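Muttern sortieren im August

Im Keller meines Vaters gab es für jede Schraube ein Glas. Die Deckel waren unter das Regalbrett genagelt, man drehte das Glas heraus, nahm, was man brauchte, und drehte es wieder hinein. Ich habe das Regal geerbt und die Gläser auch. Die Ordnung ist irgendwo zwischen dem zweiten und dritten Umzug verloren gegangen, und seither besaß ich eine Kaffeedose, in der alles wohnte, was ein Gewinde hat.

Diese Dose hat mich Lebenszeit gekostet. Wer eine einzige Mutter für einen wackelnden Stuhl sucht, schüttet erst alles aus, schiebt es mit dem Finger herum, findet drei, die fast passen, und kehrt dann alles wieder zusammen - samt Staub, Krümeln und einer Unterlegscheibe, die schon beim letzten Mal niemand haben wollte. Beim Stuhl war es am Ende eine Nummer zu groß. Er wackelt noch.

Im August hatte ich dann genug. Kacper Stępień, mit dem ich seit der Berufsschule über Werkzeug streite, vertritt die Ansicht, man solle den ganzen Haufen wegwerfen und neu kaufen. Er hat sich bei Drokby ein Sortiment bestellt, 409 Teile im Klappkasten, und führt es vor wie andere Leute ihre Enkel. Ich habe den Kasten einmal aufmachen dürfen. Es war sehr schön darin. Zugemacht hat er ihn selbst.

Ich bin der andere Typ. Ich sortiere, was da ist, und rede mir ein, dass das sparsam sei. Die Methode ist schlicht: eine Wanne, ein freier Fleck Tisch, immer nur eine Handvoll auf einmal. Wer die ganze Dose auskippt, hört nach zehn Minuten auf und schiebt den Rest mit dem Unterarm zurück. Das weiß ich aus Erfahrung, und zwar aus mehrfacher.

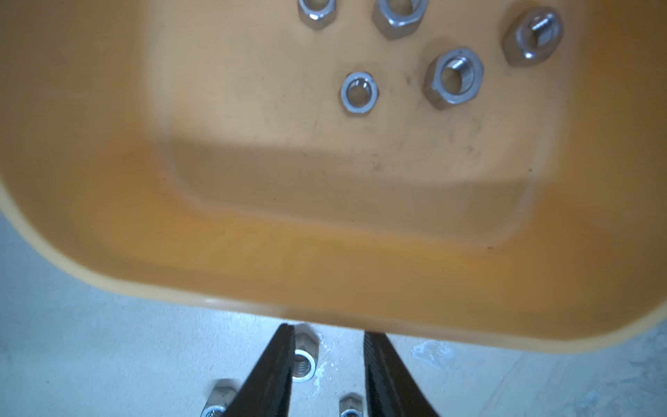
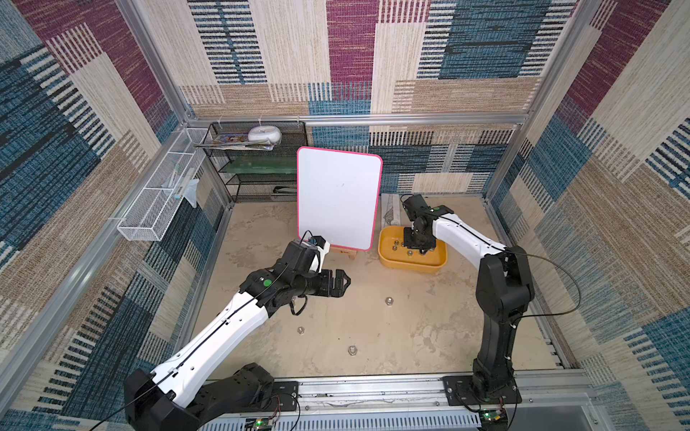 Sechskantmuttern, Gelb und ein Tisch mit Vergangenheit. 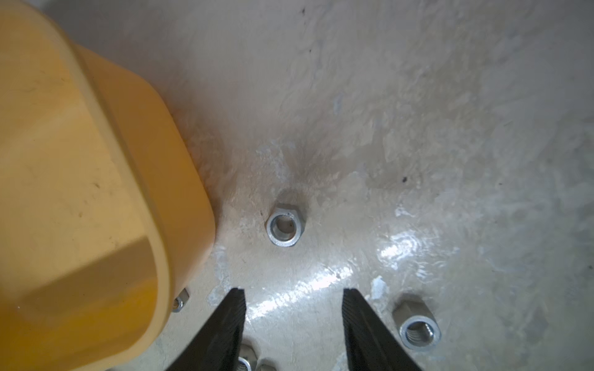
Die Größe schätze ich inzwischen mit dem Auge und liege damit erstaunlich oft daneben. M6 und M8 verwechselt man nicht, sagt Kacper. Man verwechselt sie sehr wohl, wenn man die Brille oben hat liegen lassen und die Treppe kein Geländer besitzt. Zur Kontrolle halte ich eine Schraube bereit, die ich von Hand hineindrehe. Greift sie, ist es gut. Greift sie nur halb, war es Zoll, und ich frage mich, wie Zoll in meinen Haushalt gekommen ist. Ich verdächtige das alte Bettgestell von Åberg, kann ihm aber nichts nachweisen.

Nach drei Abenden stand der Zwischenstand bei 143 Muttern in fünf Gläsern. Das sechste Glas heißt »Sonstiges« und ist das vollste. Darin liegt alles, was verrostet, verkantet oder mir zu kompliziert ist, und ich ahne, dass ich bloß die Kaffeedose nachgebaut habe, diesmal durchsichtig.

Gekauft habe ich natürlich trotzdem etwas. Im Baumarkt in Rarnden gab es Hutmuttern im Beutel, 100 Stück, heruntergesetzt. Ich brauche vier. Die übrigen bekommen ein eigenes Glas, und sobald ich wieder einen passenden Deckel finde, nagle ich ihn neben die anderen ans Brett.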